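Salberg Robotics Club, door task, pre-submission check
Checked by: Florante Lumbao
Date: 24/02/2021
Build: Prernlow sim, Cabrera scene pack

Mark each item OK, FIX or N/A. Comments go under the item. Don't submit to Rastdale with a FIX still open.

## A. Scene load

- [x] Door and frame load with textures. **OK.** Green door, brown timber-look frame, mouldings all drawing properly.
- [x] Wrist views open at start-up. **OK.** Both fingers show at the bottom with the gripper open. Leave the mounting angle as is, the training runs used it.
- [ ] Lighting matches the team preset. **FIX.** Wall past the frame is very dark and the tile lines are hard to pick out. Try the brighter preset and save it under a new name. 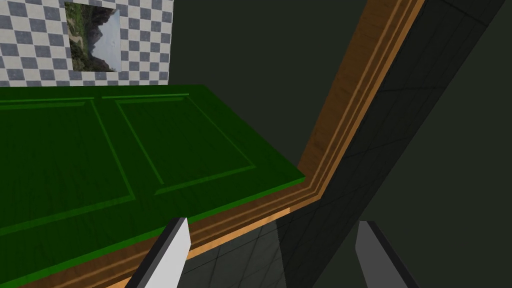
## B. Gripper and clearance

- [x] Fingers open and close on command. **OK.**
- [x] Collision shapes on for door panels and frame. **OK.** They were off in the old build, so check again after any merge.
- [ ] Approach path stays clear of the frame moulding. **FIX.** In the wrist view the left finger overlaps the lower run of the frame. Could just be the angle. Plot the fingertip path before changing any waypoints.

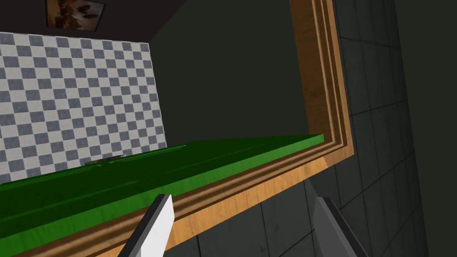 Clearance value in the config is still 2 mm, left over from the drawer task. Raise it, rerun and write the new value here. Whoever edits the file should initial the change, as we had two versions going last week.

## C. Door opening

- [x] Left gripper gets to the handle. **OK.** Fingers are right at it in the body view.
- [x] Right arm has room near the other door. **OK.** Gripper open, just in front of the lower part.
- [ ] Base stop point set for double doors. **FIX.** Currently 500 mm. Try 420 and compare.

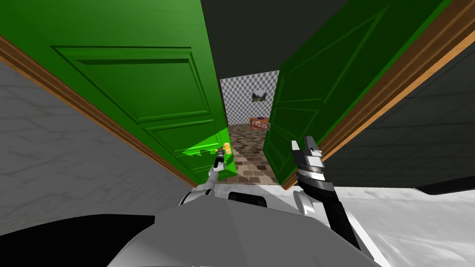
Run both stop distances with the same seed or the comparison is no use. Step limit is up to 700 per attempt, and a timeout counts as a fail even if the doors are moving.

## D. Files

- [x] Logs saved to the shared drive. **OK.**
- [ ] Readme updated. **FIX.** Still describes the drawer task.
- [ ] Second member has run it from a clean install. Not done yet.

Recheck A to C once the fixes are in. The June round uses the same form.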